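# Hand-held gripper comparison: gallery

We tried hand-held grippers over the spring to decide which one to use for collecting demonstrations in ordinary homes. There were three on the shortlist: the Draslow two-finger, the Mensah parallel jaw and a printed tool of our own that we call Toto. Each was carried through the same list of jobs, which covered picking up soft toys, moving books, folding small cloths and clearing a floor. The notes on this page are short. Full tables are in the Dodness report, and the settings we used are listed at the end.

All three tools were used with a wide lens mounted behind the fingers. We kept the lens the same throughout so that any difference in the recordings would come from the tool and how it is held. Operators swapped tools after every 40 grasps to keep tired hands from spoiling the later results.

## Fingers and reach

Slim fingers did better on shelves. Books standing close together leave very little room, and a wide fingertip pushes the neighbours back before it gets hold of anything. The Mensah has the thickest tips of the three and needed a second attempt on most paperbacks. Toto's tips are narrow but flex sideways under a heavy hardback, so we stiffened them in March and ran that part again.

What the operator needs from the lens is a clear view between the fingers, with enough of the room round the edges to work out later where the tool was. Shelves full of different things are good for this. Plain walls and large areas of bedding are poor, and fast turns make them worse. 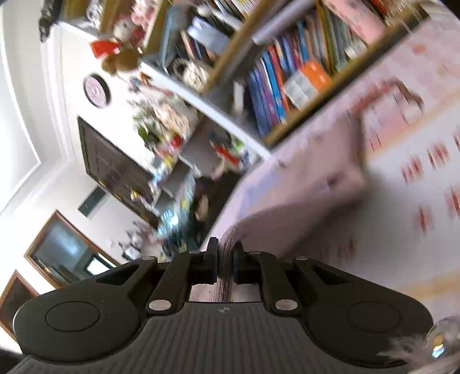 Bedroom, between pickups. The fingers stand upright with a gap between them and the bookshelf is behind. The pink fabric on the right has blurred with the movement, and we marked stretches like this for a slower pass.

## Linkage and play

Pin joints are simple to service but they wear. We measured play at the fingertips at the start and again after 300 open-and-close cycles. The Draslow hardly changed. Toto had loosened enough to feel by hand, and the cause was the lower pins, which were a poor fit in the printed arms. Metal sleeves cured it. The Mensah runs on a slide and has no arms to wear, though grit from one hallway floor got into it and it had to be stripped and cleaned.

If you are building your own, ream the holes after printing and check them with the actual pins. Do not rely on the drawing.

## Weight and grip in the hand

Weight mattered more than we had expected. The Mensah is the heaviest and operators began resting their elbow on furniture by the end of a round. That shows up in the recordings as a change in height and angle. The Draslow is lighter but carries most of its weight at the front, so the wrist tires first. Toto balances well. Its trigger is too stiff for small hands and a softer spring is on order.

## Camera settings

- Exposure: fixed for each room. Automatic exposure jumped whenever a window came into view.
- Shutter: as short as the room light allowed. Lamps on, curtains open.
- Turning speed: slow enough to take some 7 seconds over a half turn. Most operators went too fast on the first day and settled after watching their own recordings.
- Lens: wiped before each round. A thumbprint near the edge cost us one whole set of 17 recordings.

## Where it stands

The Draslow goes forward as the main tool for the next round of homes. Toto stays in use as the spare, with the sleeves fitted. The Mensah has gone back to the bench, where its long flat jaws are handy for work on larger boxes.

Still to do: repeat the cloth folding with rubber tips on all three, and try a second lens with less curve at the edges. Pictures from those tests will be added to this page when the recordings have been checked.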